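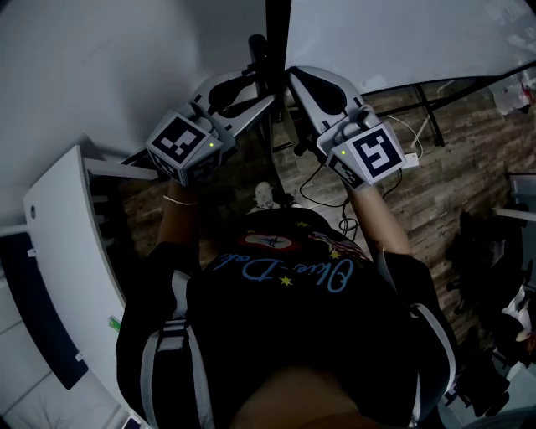 Last modified: October 2023

Majali Forum > Clothing and Laundry > Care and Repair
Thread: Backpack straps and printed T-shirts

pennywhistle wrote:

I walk to work and back with a rucksack and I'm going through T-shirts faster than I'd like. The fabric is fine across the chest and stomach but goes bobbly on the shoulders and down the sides where the straps sit. If the print is wide enough to go under a strap, the edge of it cracks and starts to lift. I had one with a big landscape design where the outer bits have nearly gone and the middle still looks new.

Black ones are the worst because the fluff shows and the shoulders go a sort of brown-grey. The kind of thing in the photo, a black T-shirt with coloured lettering and bag straps over it, is most of my summer wardrobe.

What I've tried so far: washing inside out, cooler wash, no tumble dryer. It has helped the print in the middle but done nothing for the strap areas. Is there a way round this apart from wearing plain shirts?

strand_and_bobbin wrote:

Washing won't fix it. You've got webbing rubbing on cotton with weight on it, plus sweat. Loosen or tighten the straps until the bag stops moving. Most of the damage comes from movement and not from the weight. If there's a chest strap, use it.

Also check the back of the straps. Mesh padding is rough when it's new, and rougher when it's full of dried salt. I wash mine by hand in the sink with a bit of washing-up liquid and leave it to dry over the bath. The colour of the water was unpleasant.

gorsehill wrote:

I print shirts for a living (small shop, mostly club orders) so a few things from that side.

There are different kinds of print and they fail in different ways. Plastisol sits on top of the fabric and cracks if it was under-cured. Water-based ink goes into the fibres, so it fades but doesn't peel. Transfers and vinyl are a separate layer stuck on with heat and those are the ones that lift at the edges. If yours is lifting I'd bet on a transfer.

Stretch a bit of the print gently between your thumbs. If you see fine cracks with the shirt colour coming through, it's plastisol that didn't get hot enough in the dryer. There is nothing you can do at home that will really sort that, whatever people tell you about irons.

pennywhistle wrote:

Thanks. I've just checked. The landscape one feels like a thin sheet of rubber and the edge comes up with a fingernail, so transfer. Two others I can't feel at all when I run my hand over them, and those have only faded.

So do I look for water-based when buying? It never says on the listing.

gorsehill wrote:

Email and ask. A shop that prints its own will know. One that doesn't answer is probably sending the work out to somebody else.

Mr Tansy wrote:

I disagree about the irons. I've put baking paper over a lifting transfer and pressed it, no steam, and it stuck back down and stayed stuck for a whole summer. You have to press and not slide. Let it cool before you peel the paper off.

gorsehill wrote:

That works on some vinyl if the glue hasn't been contaminated. It won't work on something that has been rubbed with sweat and sun cream for months, which is what a strap edge gets. And on cracked plastisol you are more likely to melt it and leave a shiny patch. I've had people bring me shirts after doing that.

Mr Tansy wrote:

You said nothing at home works. I said it worked on mine. Both can be true but you might have put it less flatly.

gorsehill wrote:

I said it about cracked plastisol, which is a different problem from a lifting transfer. Read it again.

Dima Twal wrote:

Can we keep this to the question, please. Both of those posts are useful and they're about two kinds of print. I've moved the longer argument about curing temperatures to the Printing section.

kettleside wrote:

Coming at this from the bobbling end. Pilling is down to the yarn. Short fibres work loose and tangle. Combed or ring-spun cotton has fewer short fibres, so it pills less. Cotton and polyester mixes pill badly because the polyester is strong enough to hold the bobbles on, where on pure cotton they tend to drop off in time.

I bought a Skosteck fabric shaver for the shoulders of my work tops and it does the job. Go lightly. Every pass takes a bit of fabric with it, and if you do it weekly you will end up with a hole. I use mine when the shirt looks bad enough to bother me.

Don't use it over the print. I did that once.

lowerfold wrote:

I've had a Skosteck as well and thought it was poor. The head clogs and the battery is no good. A disposable razor, held nearly flat, with the shirt pulled tight over a table edge, does the same thing.

kettleside wrote:

Mine plugs in, so perhaps a different model. I wouldn't give anyone a razor and a favourite T-shirt, but if it works for you then fine.

pennywhistle wrote:

Has anybody tried strap covers? I've seen fleece ones that wrap round with Velcro. Bristico do a pair in grey.

strand_and_bobbin wrote:

I had those. They're warm, and in July they're horrible. The Velcro also caught on the sleeve of a knitted jumper and pulled a thread, so you may be swapping one problem for another. I cut up an old cotton pillowcase and sewed two tubes that slide over the straps. Smooth, washable, cost nothing. You have to unthread the strap from the buckle to get them on, which takes a minute. If your straps are sewn in at both ends it won't work and you'd need to use poppers.

lowerfold wrote:

Or wear an overshirt. A thin one, unbuttoned, goes over the T-shirt and takes all the rubbing. You lose the print at the sides but you can see most of it. I've done that since May and the T-shirts look the same as they did then.

pennywhistle wrote:

I get too hot for that. I do like the pillowcase idea, and the straps on mine do unthread.

heronfoot wrote:

Has nobody asked what's in the bag? I was carrying a laptop, charger, lunch, water bottle, waterproof and a library book every day. I took half of it out and the straps stopped digging in. The bobbling slowed down a lot and so did my sore neck.

pennywhistle wrote:

Laptop, lunch, shoes. I could leave the shoes at work.

Mr Tansy wrote:

On the brown-grey shoulders: that's sun as well as rubbing. Black dye goes first where the light hits it, and your shoulders get the most. Dry them in the shade or inside out. I redyed three black shirts in the machine with a packet of Jamness black and they came up well. The print didn't take the dye and stayed its own colour. The stitching didn't take it either if it was polyester, so check whether you mind grey seams.

kettleside wrote:

Did you run an empty wash afterwards? I've always been put off by the idea of grey pillowcases.

Mr Tansy wrote:

Yes, a 60 wash with nothing in it, then a load of dark towels before anything pale went in. Wipe the rubber seal round the door too. That's where it sits.

gorsehill wrote:

I'll agree with him on that one. Dye is fine over most prints. I'd avoid it on white water-based ink, which can go a bit dingy.

If you are set on keeping one shirt for good, cut the print out and sew it on to a bag or a cushion. Turn it under all the way round, and put a piece of plain cotton behind it so it doesn't stretch. People do that with band shirts.

pennywhistle wrote:

Update. I made the tubes out of a pillowcase, left the shoes at work and did the chest strap up. The tubes slid down on the first walk so I put a few stitches at the top of each to hold them. They've stayed put after that. It's too soon to say about the bobbling but the straps do feel smoother.

I also tried Mr Tansy's baking paper on the landscape shirt. One side stuck down. The other side came up again in the wash, so it's going to be a cushion.

strand_and_bobbin wrote:

Good. Take the stitches out and wash the tubes when they start to look grey, or you'll be back where you started.

heronfoot wrote:

Which side was it that stuck? I carry mine on one shoulder more than I should, and that side always goes first.

pennywhistle wrote:

The left stuck. I swing the bag on and off over my right, so that fits.

Thread views: 331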